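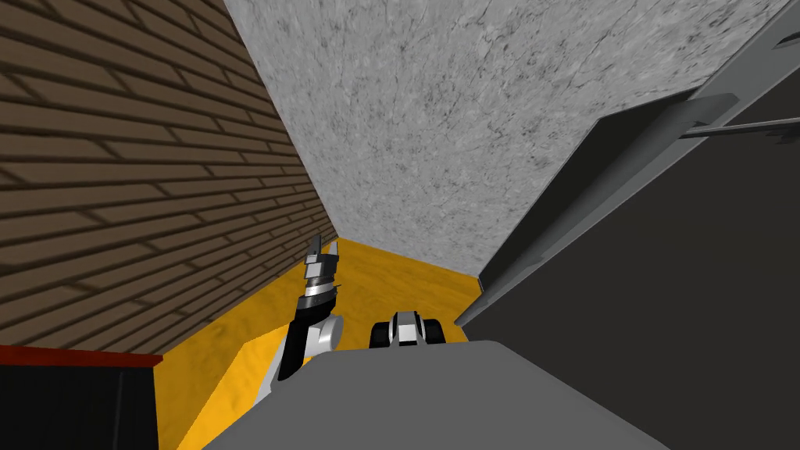 Figure 3. A narrow space with a yellow floor, a brown plank-textured wall on the left and a large dark gray cabinet on the right (computer rendering).

4.2 What people told us about narrow rooms

I went into the Parkholm interviews thinking we'd talk mostly about square footage. I grew up in a house with a hallway you had to turn sideways in, so I had my own ideas about what makes a place feel tight, and I'll admit those ideas shaped the first draft of the interview guide (Mingxuan Cui talked me out of the worst questions, thank goodness). What we got instead was a lot of talk about color, and floors in particular!

We spoke with 25 households, all in the older row buildings between Dorkine and the river. Most had lived there long enough to have painted at least one room twice. When I asked which room felt smallest, people rarely picked the one that measured smallest on our plans. They picked the dark one, or the one with the tall furniture. One woman in Ankrah Court had moved the same wardrobe through three rooms over the years and told me each room "got small the day it came in." I wrote that on a sticky note and it's still on my monitor.

The survey backs some of this up, though less neatly than I'd like. We mailed 1,254 forms and asked people to rate every room at home from "cramped" to "roomy." Among those who wrote back, floor color came up in the free comments far more often than wall color, even though we never asked about floors (we should have, and the follow-up does). Warm floors got kind words from people with little daylight. People with big south windows mostly didn't care, or complained about glare.

Tall storage is where I changed my mind. My hunch was that one big closed cabinet would bother people less than open shelves, because at least it hides the mess. Up to 70 percent of the comments on storage in narrow rooms went the other way, depending on how strictly you code them, and Mingxuan and I coded them differently enough that we had to sit down and go through the lot again. We ended up with a looser category called "looming," a word that came straight from the forms.

Wall texture is harder to say anything about. Planks, paneling and brick all got lumped together as "rustic" by our respondents, and liking them seemed to track with whether the person had put them up. I wouldn't build a design rule on that. The Zanelier scale has an item for surface texture, but it was written with offices in mind and a few people left it blank or wrote "what?" next to it.

Section 4.3 takes up ceiling height, where our numbers are thinner and I'm going to be a lot more careful.

Contact the authors | Copyright the authors | Back to top

Related items
Hallways and how we cross them: notes from Dorkine
Revising the Zanelier scale for use at home
Paint, daylight and mood in 1,000 rented rooms
Parkholm interview guide, second version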